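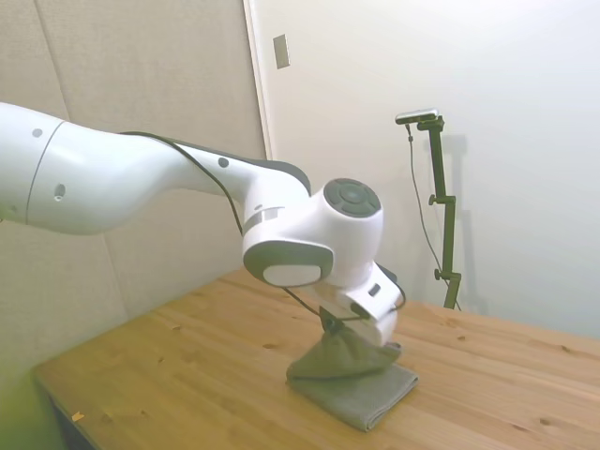
Gray-green cloth on the pine table.

From: Kam-wah Liao
To: Plusdale dried flower list
Date: 30 November 2022
Subject: Re: Orris root, chips or powder, for jar mixes

Tiburcio Ayala wrote:

> I have 1000 g of dried lavender and hydrangea from September and want
> to put it up in lidded jars. The Puna sheet calls for orris root
> powder. I tried one jar and the glass has a gray film inside that
> does not wipe off dry. Is the film normal? Would chips do the same
> job, and at what weight? I would also like to know if the oil goes on
> the flowers or on the root.

The film is normal with powder. Fine powder sticks to the inside of the glass every time the jar is turned. Chips will hold the oil just as well for this use. They take longer to soak it up, so the resting time has to change.

What I use, by weight, per 1000 g of dried material:

Orris root chips, small cut: 50 g
Oil: 18 g

Oil goes on the root only. Put the chips in a small jar, add the oil, close it, and shake once a day for a week. Then mix the chips with the flowers in a large paper bag and leave the bag folded shut in a dark cupboard for another four weeks. If you put the oil straight on hydrangea it leaves brown spots on the petals, and the spots spread.

The Puna sheet gives one resting time for both forms of root. I would follow it for powder and ignore it for chips. An older copy of the sheet had a separate line for chips, and I don't know why it was dropped.

For the jar you already filled: tip it out over a coarse sieve, shake off what powder you can, and wash the glass with warm water and a little dish soap. Let it dry overnight with the lid off. Any water left under the rim will bring mold. The powder that falls through the sieve can go into sachets, where it won't show.

On lids, the Tello ones with the cork liner pick up scent and keep it. I would not move one from a lavender jar to a rose jar. The Kesis glass lids don't have this problem but they fit loosely, and a jar I left on a shelf with one had lost most of its smell by the time I opened it.

One question back. Did you strip the lavender before weighing, or is the 1000 g with stems? If stems are in there, weigh again after stripping and scale the root and oil to the new figure.

Kam-wah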